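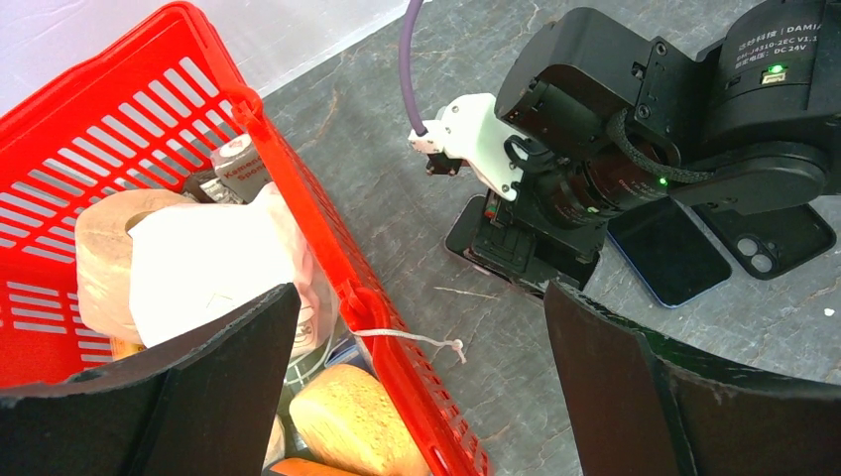

Emanuel Munteanu's note from the last meeting was that we keep changing the gripper and the script on the same day, so when a grab goes bad we can't say which one did it. He wants one change per run, written down before the run starts. Fair. Doing it that way from now on.

07/03/2024

Club project, Zedside arms, pick and place task for the Pornstead round. Items are the basket goods plus phones. Rules sheet says mixed household items and at least one phone, no order given, both arms allowed.

Where we stand

Basket goods are the easy half. The sponge forgives everything. Toilet paper roll is OK if the fingers come in across it, bad if they come in at the end with the core. The plastic bag is still a problem. It gets between a finger and whatever we want, and the script has no idea. For now the operator goes around it by hand.

The basket handle is in the way more than I figured. Coming in straight from above only works on one side of it. Jandar setup file has the approach point in the middle, which is dumb for this basket. Moved it off to the side and saved as a copy. Old file left alone.

Phones

Flat phones are hard. The fingertips want an edge to get under and a bare phone doesn't give much of one. A phone in a rubbery case is thicker and the pads bite better. Grabbing it by the long sides is fine in theory, but the fingers then have to open a lot wider than for anything else we do. Near a bottom corner is less opening but the phone tilts. I don't mind tilt if it stays put. Avram script assumes the phone stays level after the close, so the place step needs a look.

Settings used: close command at 255, which is the top of the range on our control slider. Hold time 500 ms before lift. Tried 2,000 ms first and it only made the run slow. Leave it at 500 unless somebody has a reason.

Do not use the full close on the phones without a case. Use the slider by hand.

Order for a phone run

1. Check that both arms answer before putting anything down.

2. Load the Avram script, the copy with my change, and write the change in this book.

3. Bring the fingers in on the cased phone and close on it near the corner, with the phone on edge.
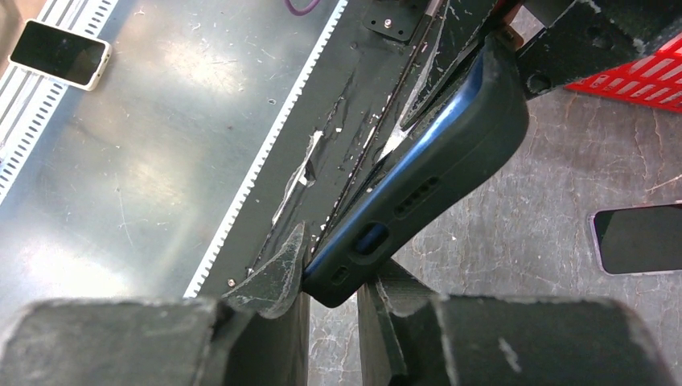 4. Hold, then lift slow. If it slips, stop and log it as a slip. Don't regrab and call it good.

5. Place. Open all the way before backing off, or the pad drags the case along.

6. Park both arms and save the log under the run number.

To do

Fix the level assumption in the place step. Scuffed fingertip pads: find out if we have spares or need to print or order, the May budget sheet should say. Ask Emanuel if 2 operators is a hard limit at Pornstead or just what they did last time.

Cable on the second arm needs a clip with more slack. Not today, one change per run.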